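Finger Trouble: Two Hand-Held Grippers and a Stack of Paper Cups
23/05/2022

Paper cups are a poor test of grip strength and a good test of nearly everything else. They weigh almost nothing, they crush easily, and when nested they cling to one another. For this comparison we took two hand-held grippers to the workshop at Lolleswood and used both on the same task: take a single cup from a stack, set it upright on the table, and do it again.

The first tool, the Sani, has flat pads and a short trigger travel. The second, the Relamgate, closes more slowly and has a softer pad facing. Both carry a camera that looks out over the fingers, so the operator's view and the recorded view are close to the same. Each tool was given 50 attempts, and the stacks were rebuilt after every 5.
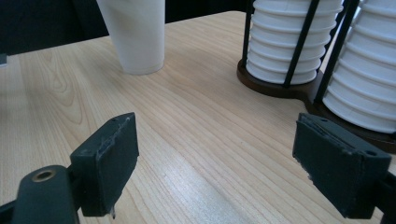 Does a hand-held gripper give results that carry over to a robot arm?
Mostly, provided the fingers and the camera mount are the same on both. Finger width, opening and pad material transfer well. Wrist speed does not, as a person turns the tool faster than most small arms can follow, and those recordings have to be slowed down or dropped.

The Sani lost 9 cups. Most of the losses came at the moment of separation, when the pads closed on two rims at once and brought both cups away together. Aiming higher on the wall of the cup cured this but left a crease in the paper. The Relamgate lost 2, both through slipping during the turn. It was also the slower tool, and its trigger became tiring before the run was over.

Pad wear deserves more attention than it usually gets. A roughened face grips paper better than a new one, up to the point where the edge of the facing begins to lift. After that the cup tends to rotate in the fingers as they close. Makers seldom say when pads should be changed, and neither handbook gives an interval.

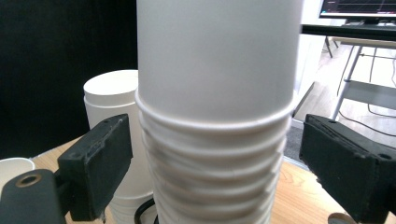 Camera placement matters at the same stage. With the lens set low, the rims show up as clear bands and the gap between cups can be judged by eye. Set high, it loses the lower rims behind the fingers. We settled on the low position for both tools and kept it.

Recordings were processed with the Prumetti controller software, which reads finger opening from the video and needs no separate encoder. It coped well with dark fingers against pale paper. Strong glare on the table upset it, and a change of exposure put that right.

For thin-walled items the Relamgate is the better choice. The Sani suits firmer objects and longer sessions. A revised pad for the Sani is due in December, and we will repeat the cup run when it arrives.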